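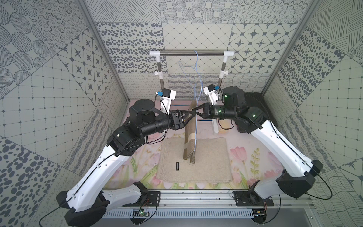
Nallow Publishes Garment Rack and Knitwear Handling Guide for Small Storage Spaces

Nallow, a supplier of home laundry and closet equipment, has released a handling guide for knitwear and wire hangers used with freestanding garment racks. The guide is available from July to retail customers and to the trade accounts the company serves through its distribution partner, Belkadi. It replaces the care sheet previously packed with each rack.

The guide covers three items that are often sold separately and used together: a rack with a horizontal steel bar and two uprights, a light wire hanger, and a heavier knit garment. According to Shirin Kermani, product manager at Nallow, most questions received by the service desk concern the hanger and the knit, with few about the rack itself.

Nallow logged 3923 service inquiries in preparing the text. Of these, 2000 concerned stretched shoulders, marks left by wire, or hangers that had lost their shape. The remaining inquiries dealt with bar height, clamp tightening and placement near walls.

Section 2 of the guide deals with hanger condition. A wire hanger should be laid on a flat surface before use and checked at the hook, the twisted neck and both shoulders. Small bends can be corrected by hand. A hanger with a sharp peak in the shoulder wire should not carry a knit, as the load is concentrated at one point.

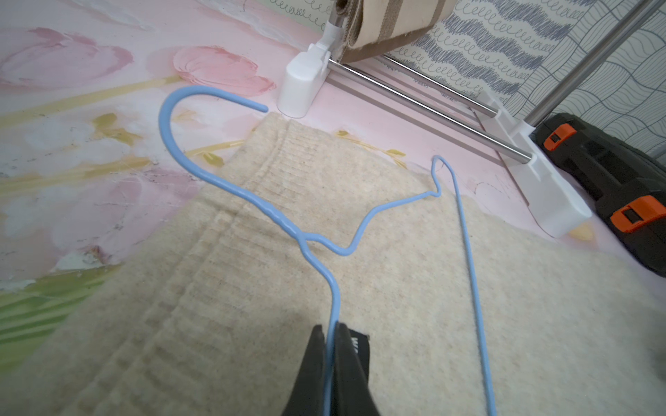

Light blue wire hanger, bent out of shape, on a cream-colored knit sweater.

Section 3 covers folding. Nallow recommends that heavy sweaters be stored flat, folded into a square, with the ribbed hem turned to the inside. Knits that have to be hung should be folded over the lower wire of the hanger – never suspended from the shoulders – and moved to a shelf within 12 hours. Lighter woven pieces may remain on the bar.

The section also gives a spacing table. A rack of standard width takes five hung knits, provided that each one clears its neighbor and the lower edge does not bunch on the surface underneath.

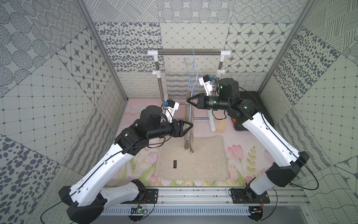 Chaimae Slaoui, responding to the draft text, wrote that the spacing table was the part she would use most, but that it should also list fringed pieces such as scarves and throws, "which always end up longer than you planned for once they are on the bar." Nallow has added a line on fringed textiles to the final version. It advises measuring from the bar to the lowest thread, with the piece hanging at full length.

Section 4 deals with rack setup. End connectors are to be pushed fully onto the bar before the uprights are loaded. Clamps on the left and right uprights are set to the same height and tightened by hand; tools are not required and can damage plastic fittings. The feet should stand on a level surface. Where a mat is used, it should extend under both feet or under neither.

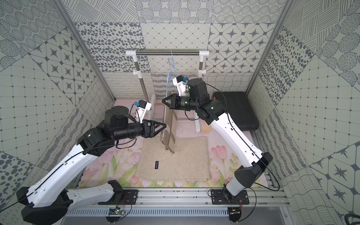 The same section recommends leaving the area in front of the rack free for a folding surface. A flat textile is adequate for this purpose, provided it is clean and lies without creases. Hard cases and storage boxes are best kept to one side of the rack, where they do not touch hung items.

The guide was edited by Amnuay Chuensuk and is printed on uncoated stock. Replacement clamps and end connectors are listed on the last page with order codes. Trade accounts can request printed copies from Belkadi with their next regular shipment.

Press contact: Parvaneh Mahmoudi, Nallow Communications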